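3 Oct 2019

Territorial dispute corpus, coding notebook. Second pass on the mediation statements.

Finished the Jallura file this morning. It holds 3000 statements after deduplication, down from a raw pull that had the same wire copy under different headlines. Duplicates were matched on the first 100 characters of body text, headline ignored. This still misses translated versions, which need a separate check against the French set.

Main problem today is the "autonomy" code. As defined in January, it covers any proposal where the disputed area keeps its own legislature under another state's sovereignty. Federal proposals were put in the same bin. In the Jallura talks the two are used as rival offers by the same delegation, sometimes in the same week, so one code hides the movement we want to measure.

Proposed split:
AUT-1: devolved powers, revocable by the central government.
AUT-2: devolved powers, entrenched by treaty or constitution.
FED: constituent unit with equal standing to the others.
CONF: sovereign units, shared institutions by agreement.

Ran the four codes over a test batch from the Ljungberg round. AUT-1 and AUT-2 are hard to tell apart when the speaker is an unnamed diplomat, who tends to say "broad self-rule" and leave it there. For now these go to AUT-1 with a flag in column F. FED was clean. CONF came up once, in a footnote.

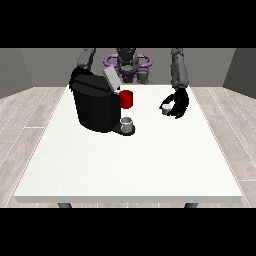
Craig Strachan read the split over lunch and thinks AUT-1 should not be the default. His point is that an unnamed source who is vague on entrenchment is often vague on instruction, and coding it as revocable gives the central government's position to people who never stated it. He would add a fifth code for unspecified and accept the lower agreement score.

I can live with that. Added AUT-0, unspecified. The flag in column F stays until the batch is recoded, then it can go.

Source attribution next. Plindeo exports the speaker field as free text, so "a senior envoy" and "senior envoy close to the talks" come out as two speakers. Wrote a lookup table for the common forms. Statements attributed to host governments stay separate from the mediator's own – the Pudalthorpe communiqué mixes both in one paragraph and has to be cut by hand.

Open items:
– Recode the Ljungberg batch with AUT-0.
– Send Diệp Khúc the revised codebook, pages 4 onward only.
– Check whether "support in principle" counts as endorsement. Currently coded neutral.
– French set: translated duplicates not yet checked.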